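Gripper Trial FAQ: Skalari Fingers on the Two-Arm Table

Updated December 10, 2024

Why fruit?
Vendors demo on blocks, and blocks forgive nearly everything. Fruit comes in awkward shapes, it bruises, and it rolls when you touch it badly. We don't claim it predicts performance on your parts.

Are both arms in use?
Yes. The left and right arms carry the same black two-finger grippers and work over one table, so a basket may be in reach of either.
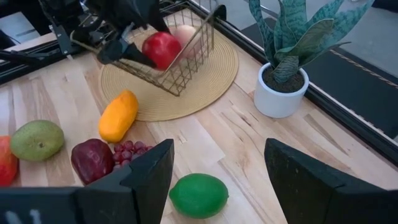
One arm at the wire basket, seen from the other arm's wrist.

How many picks have you logged?
1,257, across 17 sessions. The number sounds large until you split it by fruit. We have 29 grape attempts, and we would not draw a conclusion from those.

Skalari says the fingers are "produce safe." Are they?
We don't know what that phrase means, and the data sheet doesn't define it. We check for bruising by eye the next morning. That is a weak test and we treat it as one.

Is the wrist camera good enough?
For a large target close to the fingers, it seems so. Fast moves are another matter: fruit away from the gripper smears badly, and the Trakum tracker then reports positions with more confidence than it has earned. 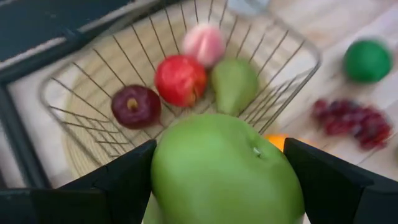
Green apple between the fingers. Motion blur on the grapes and the peach.

Does the Onport controller fix that?
It lets you slow the arm, and so does every other controller we have used. The advertised 280 Hz loop rate made no difference we could measure.

Will you compare the Juntunen gripper?
If they send a production unit. We turned down the prototype.

Should I buy the Skalari set?
Not on the strength of this page. Ask for a loan and run it on your own parts, including the ones you already expect to fail.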